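Home Guides Storage Cleaning Play Room Contact

Filed under: Toys & Games > Building Bricks > Care and Sorting

How to Clean, Sort and Store Large Toddler Building Bricks

Large interlocking bricks of the toddler type are simple to maintain. They are hollow, have no moving parts, and tolerate soap. Most problems come from three sources: residue inside the studs, water left in the underside cavity, and storage that mixes sizes and systems. The procedure below deals with each in turn. It was written for a mixed collection of 123 pieces but needs no changes for a smaller one.

What you need

A dish tub or clean sink
Mild dish soap
A soft toothbrush
A narrow bottle brush or cotton swabs
Two bath towels
A mesh laundry bag
Storage bins, one per brick footprint
Masking tape and a marker

Step 1. Take everything apart

Separate all bricks before washing. Water trapped between two joined bricks drains slowly, and soap left in the joint dries to a film that makes the fit stiff. Check tall towers carefully. Bricks of one color in a long stack are easily mistaken for a single tall piece, especially under poor light.

To part two tight bricks, hold the lower one flat on a table and rock the upper one along one axis, then the other. Do not twist. Twisting loads the outer walls at the corners, and the corners are where whitening and cracks appear first. Do not use a knife or screwdriver. A second brick of the same system, pressed onto the studs of the upper one, gives a better grip and leaves no marks.

If the joint still does not move, soak the pair in warm soapy water for 3 minutes and try again.

Step 2. Pull out the pieces that cannot be soaked

Set aside any brick with a printed panel, a sticker, a battery compartment, a metal axle or a sealed rattle. Wipe these with a damp cloth and dry them at once. Printed panels should be wiped with light pressure only. Stickers lift at the edges when soaked and rarely go back down.

Also set aside damaged bricks. Run a thumb along every bottom edge. A split wall has a sharp lip and will pinch skin when pressed onto another brick. Discard it.

Step 3. Wash

Fill the tub with warm water that is comfortable for bare hands. Very hot water can warp some plastics, and a brick that has warped slightly may look fine and no longer hold. Add a small squirt of soap. Wash in batches small enough that every piece can sit under the surface.

Scrub the top face first, working the toothbrush into the flat area between the studs. On a 2x2 brick this is a narrow cross-shaped channel and it collects more grime than the side walls do.

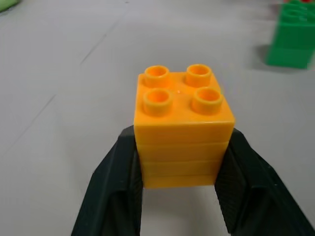
Tube-type studs need separate attention. A hollow stud holds crumbs, modeling dough and dried juice, and the toothbrush is usually too wide to reach the bottom of it. Use a cotton swab or the tip of the bottle brush, one turn per stud. If dough has hardened inside, leave the brick in the tub until the dough softens, then push it out with a swab. Avoid metal picks.

Turn the brick over and clean the cavity. Rinse under running water with the open side down.

The dishwasher is not recommended unless the packaging allows it. If it does, use the top rack, the coolest cycle, no heated drying, and a closed mesh bag.

Step 4. Dry

Lay a towel flat and set the bricks on it studs up, so that water in the cavity runs out. After the first hour, turn them onto their sides to let air into the cavity. Change to the second towel when the first is damp through. Leave overnight. Do not use an oven, a radiator or a hair dryer on the high setting.

Before storing, shake a few bricks from each batch over a dry sheet of paper. Any drops on the paper mean the batch needs more time.

Step 5. Sort by footprint first

Sorting by color looks good on a shelf but slows down both building and cleanup. Footprint is the more useful first category. A typical set divides as follows:

2x2, standard height
2x4, standard height
2x2 and 2x4, low height
Curves, slopes and arches
Plates and bases
Everything else

Color can serve as a second category within the 2x2 group, which is normally the largest. If the collection is under 70 pieces, skip the second category.

Second-hand lots often contain more than one system. Pieces sold under the Nellari and Wevura names, for example, look alike in a bin but have slightly different stud diameters, and a Wevura brick forced onto a Nellari stud tends to stay there. Test one joint from each suspect group. It should close with hand pressure from a flat palm and open with a single rocking motion. Keep systems that fail this test in separate, labeled bins.

Step 6. Store

Two methods work.

Loose storage. Use shallow bins, no deeper than the length of a forearm, without lids or with lids that lift straight off. Label the short end. Place the 2x2 bin at the lowest level, where a small child can reach it without pulling the bin down.

Stacked storage. Join bricks of the same footprint and color into columns of four and stand the columns upright in the bin. Columns of four are stable, fit under most shelves, and make a missing piece obvious. Longer columns tip over and are harder to pull apart. Do not press columns together with full force for long storage. Seat them only far enough to hold.

Keep bins out of direct sun. Yellow, orange and red plastics can fade, and fading is uneven when one side of the bin faces a window.

Maintenance schedule

Wipe down monthly in a household with one or two children. Wash fully every third month, and also after any illness in the house. For a shared play room or a lending collection of 1,000 pieces or more, split the stock into numbered tubs and wash one tub at a time in rotation, so that most of the bricks stay available.

Troubleshooting

Bricks feel sticky after drying. Soap was not fully rinsed. Rinse again in plain water.

Bricks no longer grip. Check the studs for wear and the cavity for residue. If both are clean and intact, the brick has probably warped. Move it to the top layer of builds or retire it.

Musty smell. Water remained in the cavity. Wash again, then dry on the side for a full day.

White marks at the corners. This is stress in the plastic and cannot be removed. The brick is usable until a crack can be felt with a fingernail.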